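이동형 양팔 로봇 시뮬레이션 셀의 설정과 유지보수
종합설계 프로젝트 결과 보고서

1. 배경과 범위

본 프로젝트는 Kostiuk 실습실에서 앞 학기부터 쓰던 시뮬레이션 셀을 인계받아 다시 동작하도록 정비하고, 다음 팀이 같은 절차로 관리할 수 있게 정리하는 것을 목표로 하였다. 셀은 양팔 로봇 모델 하나와 실내 장면 Mandach, 그리고 제어 프로그램과 시뮬레이터 사이에서 메시지를 주고받는 통신 모듈 Wavport로 되어 있다. 시뮬레이터 본체는 실습실 서버에 설치된 Triltico를 그대로 사용하였다. 로봇의 작업 계획이나 학습 알고리즘은 범위에 넣지 않았다.

인계 당시 셀은 실행은 되었으나 몇 분이 지나면 왼팔 관절값이 갱신되지 않았다. 그리퍼를 닫으라는 명령에 대해서도 손가락이 중간에서 멈추는 경우가 있었다. 이전 팀이 남긴 문서에는 설치 명령만 있고 설정값의 근거가 없어서, 설정 파일을 처음부터 다시 읽는 일로 시작하였다.

2. 설정 파일 정리

설정 파일은 원래 로봇, 장면, 통신의 값이 한 파일에 섞여 있었다. 이를 로봇 모델, 장면, 통신의 세 파일로 나누고 실행 스크립트가 순서대로 읽게 바꾸었다. 같은 항목이 두 번 적힌 부분이 일곱 군데 발견되었는데, 이 경우 나중에 읽히는 값이 적용되고 있었다. 왼팔 손목 관절의 상한도 이런 식으로 덮어써진 값이었다. 중복을 지운 뒤 왼팔과 오른팔의 한계값을 비교하여 좌우 대칭이 되도록 맞추었다.

통신 포트는 3551로 고정하였다. 이전에는 실행할 때마다 빈 포트를 찾아 쓰도록 되어 있었고, 앞 실행의 프로세스가 남아 있으면 제어 프로그램이 엉뚱한 쪽에 연결되었다. 포트를 고정하면 이미 사용 중일 때 시작 단계에서 바로 오류가 난다. 사용자가 남은 프로세스를 직접 종료해야 하는 불편은 있으나 원인을 찾기는 훨씬 쉬웠다.

3. 관절값 멈춤 문제

왼팔 관절값이 멈추는 현상은 재현하는 데 시간이 걸렸다. 로봇을 가만히 세워 두면 나타나지 않았고, 카메라 영상을 같이 받으면서 팔을 움직일 때만 나타났다. Wavport의 송신 대기열을 기록해 보니 메시지가 700개를 넘으면 뒤에 들어온 메시지가 버려지고 있었다. 관절 상태와 영상이 같은 대기열을 쓰고 있었고, 왼팔 상태는 전송 순서가 가장 뒤였다.

관절 상태를 별도 대기열로 분리하고, 영상은 최신 것만 남기고 오래된 것은 버리도록 하였다. 대기열의 최대 길이를 늘리는 방법도 시험했으나 멈추는 시점이 늦어질 뿐이어서 채택하지 않았다.

4. 시점 확인

통신을 고친 다음 각 카메라의 영상이 맞는 이름으로 들어오는지 확인하였다. 장면 파일에서 카메라는 부모 링크의 이름으로 연결되므로, 로봇 모델에서 링크 이름을 바꾸면 장면 쪽도 같이 고쳐야 한다. 점검할 때는 그리퍼 손가락이나 몸통처럼 로봇 자신의 부품이 영상의 어디에 나오는지를 먼저 본다. 의자나 식탁 같은 가구는 로봇의 위치에 따라 달라지지만, 카메라와 같은 링크에 붙은 부품은 영상 안에서 자리가 변하지 않는다.

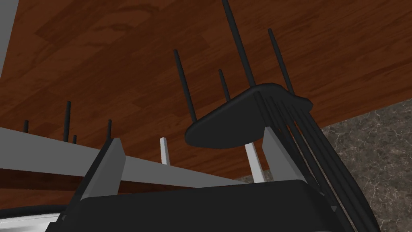
Mandach 식당 장면. 위는 그리퍼 쪽 시점, 아래는 몸통 위에서 식탁을 향한 시점.
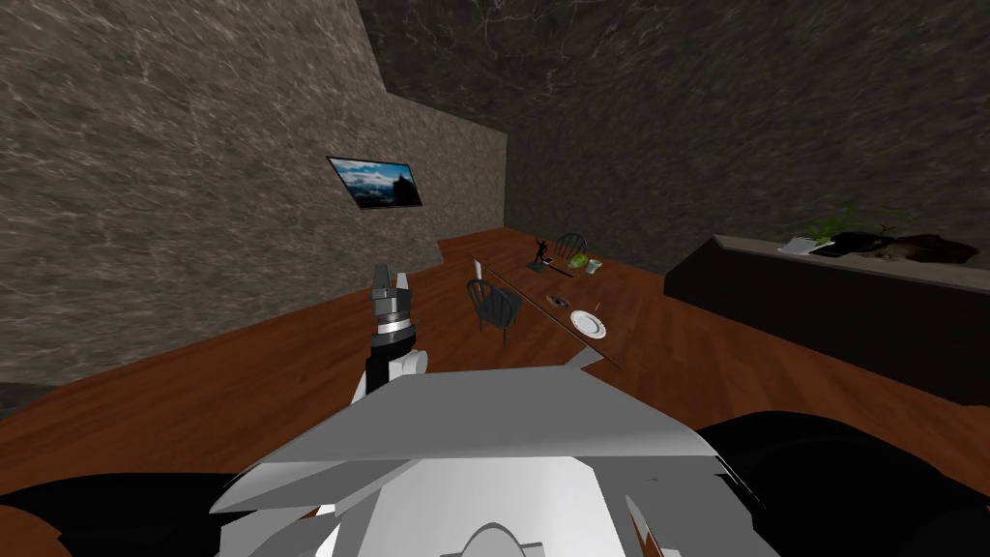

카메라 이름과 부모 링크의 대응은 표로 만들지 않고 장면 파일 안에 주석으로 적었다. 별도 문서로 두면 한쪽만 수정되는 일이 이번에도 있었다. 시작 스크립트에는 이름이 맞지 않는 카메라가 있을 때 경고를 출력하고 종료하는 검사를 추가하였다.

5. 그리퍼 동작

손가락이 중간에서 멈추는 문제는 충돌 형상 때문이었다. 화면에 보이는 형상과 충돌 계산에 쓰는 형상이 따로 있는데, 충돌 형상이 하우징 쪽으로 길게 나와 있어 손가락이 닫히기 전에 하우징과 접촉하는 것으로 계산되었다. 처음에는 구동력이 부족하다고 보고 힘의 상한을 올렸다. 그러자 손가락이 떨리기 시작했고, 이 값은 되돌렸다.

지도를 맡은 Lev Tymoshchuk 선생님의 조언에 따라 충돌 형상을 화면에 표시해 놓고 손가락을 조금씩 닫으면서 겹치는 곳을 찾았다. 손가락의 충돌 형상을 단순한 상자로 바꾸고, 같은 그리퍼 안의 손가락과 하우징 사이 접촉은 계산에서 제외하였다. 손가락끼리의 접촉은 남겨 두었다. 수정 후 그리퍼마다 개폐를 10회 반복하였고 모두 끝까지 닫혔다.

물체를 잡은 상태의 시험은 충분하지 않다. 얇은 식기류는 충돌 형상이 거칠어서 손가락이 실제 표면보다 조금 앞에서 멈춘다. 이 부분은 로봇보다 장면 모델을 고쳐야 하는 문제로 판단하고 미해결 항목에 넣었다.

6. 점검 절차

실습을 시작할 때는 남은 프로세스를 확인하고 셀을 실행한 뒤, 양팔을 기준 자세로 보내 관절값을 기록한다. 기록값이 기준 파일과 다르면 작업을 시작하지 않는다. 그다음 그리퍼를 한 번 열고 닫는다. 영상은 모든 시점을 한 장씩 저장해 지난 점검 때의 것과 비교한다.

설정 파일을 수정한 사람은 변경한 항목과 이전 값을 기록 파일에 남긴다. 로봇 모델을 바꾼 경우에는 충돌 형상 표시를 켜고 개폐 시험을 다시 한다. 로그는 서버 디스크를 많이 차지하므로 보고서에 쓰지 않는 것은 실습이 끝날 때 지운다.

7. 결과와 남은 문제

관절값 멈춤은 수정 후 다시 관찰되지 않았다. 다만 영상 해상도를 높인 상태로 오래 실행한 적은 없어 같은 조건에서 문제가 없다고 말하기는 어렵다. 이동 베이스의 바퀴 마찰값은 이전 팀의 값을 그대로 두었는데, 제자리 회전 후 기준 위치에서 조금 밀리는 현상이 있다. 3월에 서버의 Triltico가 갱신되면서 조명 설정 항목의 이름이 바뀌었고, 이에 맞춘 장면 파일은 아직 시험용 폴더에만 있다.

다음 팀은 바퀴 마찰값과 식기류의 충돌 형상부터 확인하기 바란다. 수정 전 설정 파일은 지우지 않고 old 폴더에 보관하였다.

관련 글
Wavport 대기열 기록 도구 사용법
Mandach 장면 파일 구조 메모
기준 자세 파일 만드는 순서
종합설계 중간 발표 요약

문의: Kostiuk 실습실 | © Kostiuk 실습실 | 맨 위로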